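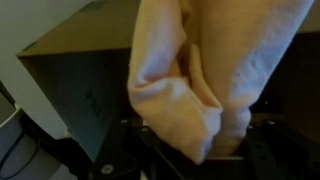 Skullero soft cloth, pale cream. Fuzzy side, folds nicely thick.

Skullero Soft Cloth – bulk pack, boxed
Item no. 246
Sold by Lolico. Page updated April 8, 2022

Back in stock. The January batch went faster than we planned, sorry to everyone who got the waiting list email twice.

What it is: a soft, light colored household cloth. Face wipes, dish drying, dusting, lining a drawer, whatever you use a cloth for. Good in the hand, bunches up small, falls open again with one shake. No print, no logo on the cloth itself.

Color: we call it Peach Cream. Looks cream in daylight, more pink under warm bulbs. Same cloth, same dye. Please don't return it for being "the wrong pink" without looking at it by a window first.

Care
Wash warm before first use, it sheds a little the first time
No fabric softener – kills the absorbency
Tumble dry low or hang
Will shrink slightly, allready allowed for in the cut size

Packing
Comes folded, in a plain brown cardboard box. No plastic sleeve. Boxes are from Kälin, same ones we use for the Vuduvier towels, so don't be surprised if both turn up in one delivery looking identical. Check the item number on the packing slip.
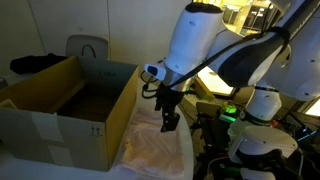
Folded cloth next to an open carton. Arrows on the front go up.

Repacking for gifts or resale: fold in half, in half again, lay flat. Don't stuff them in by the corner, you get a crease down the middle that takes a wash to come out. Tall cartons – start at the back wall and stack toward you. Close the flaps loosely if it's going on a shelf, tape only for shipping.

Storage: dry, off the floor. Keep the box the way the arrows say or the stack slides and you'll be refolding the lot.

Ordering
Minimum order 4 boxes
Trade price from 13 boxes up, log in to see it
We have 700 boxes for this round, next delivery not confirmed yet
Mixed orders with Vuduvier towels OK, put it in teh notes field

Returns: unwashed only, in the original box. Opened boxes fine as long as everything is in there. Shipping back is on you unless we sent the wrong item.

Also see: Skullero Soft Cloth, gray – Skullero drawer liner – Vuduvier hand towel – Kälin flat cartons, unprinted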